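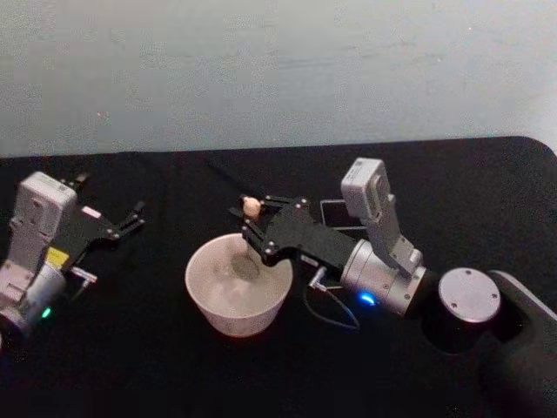

Print | E-mail

Urnemer Tableware
Bowl Line and Bench Surfaces Working Group
Minutes of meeting held 5 Oct 2022, Arora building, upstairs meeting room

Represented: Product, Quality, Warehouse, Purchasing, Studio. Sequeira (kiln supplier) joined by phone for item 3 only. Apologies from Retail Sales.

1. Minutes of the previous meeting

Accepted with one correction. Under "Packing," the carton reference should read Drirkoneck double wall, not single wall. The single wall carton was dropped in the spring and should not appear on any current sheet. Warehouse to check that the old reference has been removed from the picking screens as well.

2. Matters arising

2.1 Shelf labels. Done. The labels now carry the bowl size first and the color second. Warehouse reported that pickers still read the color first out of habit and asked for the size to be printed in heavier type. Agreed, to be changed at the next label run.

2.2 Sink in the sample room. The trap has been replaced. Samples can be rinsed in the sample room again and no longer have to go downstairs.

2.3 Returned goods rack. Still open. The rack is the right width but the bottom shelf sits too low for the hand truck. Carried over.

3. White deep bowl, Sequeira firing

3.1 Stock. The count at close of the last period was 3,086 pieces of the white deep bowl, first quality. Seconds are held separately and were not counted. Warehouse confirmed that the figure includes the pallet that had been parked in the wrong aisle.

3.2 Rim check. Quality drew 40 pieces from the latest firing and put each one upside down on the flat plate. Rock was measured with feeler gauges at the rim. All pieces were inside the limit. Quality noted that the limit was written for the older, shallower bowl and asked whether it still makes sense for a deep form with a narrower foot. Product said the rim is what the customer sees and the limit should stay until there is a reason to loosen it. Left as is.

3.3 Foot. The unglazed ring under the foot is rougher than the approved sample. Sequeira said that the grinding wheel on the foot line was changed over the summer and that the new wheel leaves a coarser finish when it is new. They offered a second pass. Quality wants to see bowls with the second pass before agreeing to it, as a smoother foot may also slide more on a hard counter. Sequeira will send a small lot of each for comparison.

3.4 Inside base. Quality raised the gray tone that shows at the bottom of some bowls when viewed from above. There was a discussion on whether this is glaze thickness or shading from the side wall. It could not be settled from pictures. Quality to cut one piece and measure the glaze at the wall and at the base.

3.5 Order. Purchasing proposed a repeat order of 2,000 pieces, delivery in December. Approved on condition that the foot question in 3.3 is closed before the grinding stage. Sequeira accepted the condition and left the call.

4. Bench cloth and back wall

4.1 Background. The bench in the viewing bay is used for first look at new samples, for comparing firings and for catalog pictures. The tabletop is covered with a black cloth. The group was asked to say whether the cloth should stay, be changed to a different material, or be replaced with a painted board.

4.2 Cloth, for. A dark cloth gives the strongest contrast with white ware. The rim line can be read at a glance, and chips show. It does not mark the foot. It can be taken off and washed, and a spare costs little.

4.3 Cloth, against. It moves under the ware. It picks up lint and glaze dust. It creases in storage and the creases do not drop out under their own weight. Studio spends time removing folds from catalog pictures and considers this avoidable.

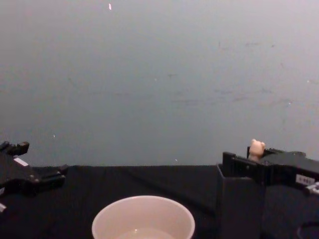
4.4 Folds. Studio asked that the cloth be stored on a tube and no longer folded flat on the shelf. The shelf habit dates from when the cloth was smaller and fitted inside the drawer. The fold that runs diagonally from the back edge toward the front, on the left side of the table, is the one that takes the most retouching, and the shallower creases across the center are next. Steaming was suggested. Studio has a hand steamer but it is kept in the other building and the cloth has to be fully dry before ware is set on it. Agreed that a tube will be bought first and steaming looked at again if the folds persist. Purchasing to find a tube longer than the cloth is wide.

4.5 Wall. The gray wall behind the bench is scuffed, with pale streaks and light smudges, and there are small specks in the paint, including a bright white one high up that Studio has been retouching by hand. Quality has no objection to the present wall for inspection. Studio would like it repainted in the same gray, flat finish. The group agreed that the color must not change, so that new pictures still match the ones already in the catalog. Paint code to be taken from the can in the basement if the label can still be read, otherwise from a chip of the existing paint.

4.6 Board option. A painted board was tried on the second bench last year. It stayed flat, but the foot of each bowl left a fine ring that had to be wiped off between pieces, and within a month the rings no longer wiped off. Not pursued.

4.7 Decision. Keep the black cloth. Buy one spare. Store both on tubes. Repaint the wall after the December delivery has been inspected, so that the bay is not out of use while it is needed.

5. Placement of ware for comparison pictures

5.1 Quality reported that comparison between firings is slowed down by uneven placement. A bowl set close to the front edge of the table shows mostly its inside. A bowl set farther back shows more of the outer wall and less of the base. The two cannot be compared side by side on a sheet.

5.2 It was proposed to mark a position on the cloth. Chalk was rejected (transfers to the foot). Stitching a small cross in black thread was considered; it would be felt by hand and would stay out of the pictures. Product asked whether a stitched mark would make the bowl sit unevenly. With a foot ring of this diameter the stitch would be inside the ring and clear of it. Accepted for trial on the spare cloth only.

5.3 Height. No change. The table legs stay at the present setting.

5.4 Light. Studio noted that the light on the bench is even but on the dim side for glaze work, and that glaze sheen is easier to judge with one stronger source. Quality prefers even light for finding chips. Both can be had by adding one lamp on its own switch. Studio to borrow a lamp and report. The group asked that the lamp not be clamped to the table.

6. Catalog sheet 327, white deep bowl
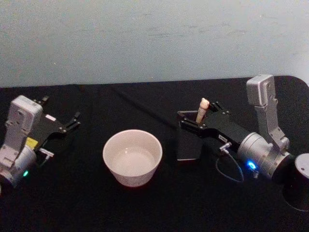 White deep bowl on black cloth, seen from above.

6.1 Studio circulated the draft sheet. Comments were taken in order of page position.

6.2 Shape. The taper from rim to base can be read correctly and the straight, sloping side is clear. Product is satisfied that a buyer would not mistake it for the rounded bowl on the preceding sheet.

6.3 Color. The outer wall shows a faint pinkish tone where the light falls on it. Product asked whether this would be taken for a tinted glaze. Quality confirmed that the glaze is the standard white. Studio will correct the tone to match the standard tile and will leave the reflection on the cloth under the bowl as it is.

6.4 Text. The draft says "serving bowl." Retail Sales had asked in writing for "deep bowl," which matches the shelf label and the order form. Changed to "deep bowl" throughout. The line about stacking is to be removed until Warehouse has finished the stacking trial. The dishwasher line stays.

6.5 Dimensions. The sheet gives outside diameter and height. Quality asked for the foot diameter to be added. Agreed.

7. Packing

7.1 The Drirkoneck carton takes the deep bowl with one divider per layer. Warehouse finds the divider stiff to open by hand and slow on the line. Purchasing has asked for the next lot to be scored more deeply.

7.2 Paper between nested bowls. One sheet is enough for the standard bowl. For the deep bowl the sheet slips down and leaves the rim bare. Warehouse is trying a larger sheet, folded over the rim. No result yet.

8. Actions

Quality: cut one bowl, measure glaze at wall and base (3.4). Compare foot finish, single and second pass (3.3).
Purchasing: order spare cloth and tubes (4.4, 4.7). Follow up divider scoring (7.1).
Studio: lamp trial (5.4). Correct tone and text on sheet 327 (6.3, 6.4). Add foot diameter (6.5). Find paint code (4.5).
Warehouse: heavier type on shelf labels (2.1). Returned goods rack (2.3). Rim paper trial (7.2). Stacking trial (6.4).
Product: stitch mark on spare cloth once received (5.2).

9. Other business

Warehouse asked for the key to the sample room to be kept on the hook by the door. Agreed.

Next meeting in December, same room, after the delivery has been booked in.

Print | E-mail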